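Home server drops off the network under load after moving to a different room

Posted in: Small Servers and Storage
Tags: ethernet, cabling, link speed, file server

Ilir Kelmendi

I have a file server built in an ordinary desktop case. Until November it sat next to the router on a short patch cable and gave no trouble. I moved it to a back room and connected it through the in-wall run that was there when I bought the house. Light use is fine. When the nightly backup starts, the link goes down and comes back up, usually within a few seconds, and the backup job aborts.

What I know so far:

The switch is a Trornico desktop unit, unmanaged, gigabit on all ports.
The server's network port is built into the board.
The log shows 446 link-down events since the move.
When the link comes back it sometimes negotiates 100 Mb/s and stays there until I unplug the cable.
The interface counters show 1638 receive CRC errors after one night. Before the backup ran they were at zero.

I have replaced the patch cable at the server end. No change. Is this a failing port on the board or a problem in the wall? I would like to avoid buying a network card if it won't help.

Dušan Hodžić

Probably the driver. Update it and turn off the energy saving option for Ethernet. I had drops on a different board and that fixed it.

Lejla Jurić

CRC errors that rise with traffic point to the physical layer. Energy-efficient Ethernet can cause drops on some chipsets, so disabling it is a fair test, but it would be more likely to show up when the link is idle than in the middle of a backup.

A fallback from 1000 to 100 is the useful clue. Gigabit over copper needs all four pairs. 100 Mb/s needs only two, on pins 1, 2, 3 and 6. If one of the other pairs has a poor contact, many adapters will try gigabit, fail, and settle at 100. I would look at the wall jacks first.

Work in this order and change one item at a time:

Carry the server back to the router and run the same backup on the old patch cable. If the CRC count stays at zero, the port on the board is fine and you can forget the card.

Return it to the back room and use the second port on the switch, in case the first is worn.

Take the faceplates off at both ends of the run. Check that both jacks are punched to the same scheme, A or B. Look for pairs untwisted more than half an inch before the contacts, and for conductors sitting high in the slot. Punch them down again with a proper tool. A screwdriver bends the contacts.

Run a tester across the link. A cheap one finds opens, shorts and crossed wires. It will not find a split pair, which passes continuity and still gives errors at gigabit speed.

If you do end up fitting a card, shut down, switch off the supply at the back, and hold the power button for a few seconds. Lay the case on its side so the card goes straight down into the slot.
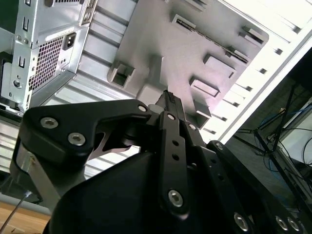
Blagoje Golob would add that the bracket screw matters more than it looks, as a card left unscrewed can tilt in its slot when a stiff cable pulls on it.

One more point on counters. Note the value before and after each test and use the difference. On many systems they reset only at reboot or when the driver reloads.

Ilir Kelmendi

Moved it back to the router and ran the full backup. Zero CRC errors, no drops. Opened the jack in the back room and the brown pair was barely in the slot. Punched it down again, and the link has held 1000 through 3 backups. The jack at the other end is behind a bookcase and I have not checked it yet.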